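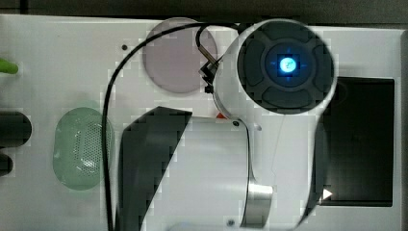
Halonen table set: plate, berries, banana, toaster oven

By the Ornar home desk, staff writer

Ornar — A snack table in white and mauve is the new thing at Halonen, where the play kitchen corner reopens in January. Budget for the refit: 2,000. Last time it was 3,000, so they kept it plain. White top, one big round plate, a few bits of food, a colander for rinsing games.

The toaster oven is the big piece. Black, steel trim, glass door with a handle across it. Takes up the right end of the table and leaves the rest for laying out.

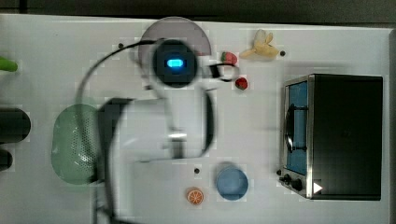 Zadness Notes
Kitchen and play reporter, Ornar

Food set comes from Drillness, 243 peices in the full box. Most of it stays in the cupboard til opening. Out for now — a banana with the peel partly open, strawberries, the green colander. Plate goes near the back edge so small hands have room up front.

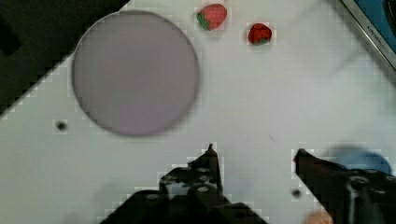
Two strawberries beside the plate.

Ketchup joins the spread too, red bottle, white label. Parents had asked for more "pretend sauces" after the last set lost its lids. More to follow if the budget holds.

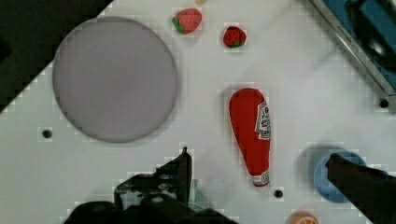
Opening times

Sessions start in January, 3 a week, mornings only. Booking list is at the Halonen front desk. Bring socks, no real food at the table please.

Posted 2025-12-21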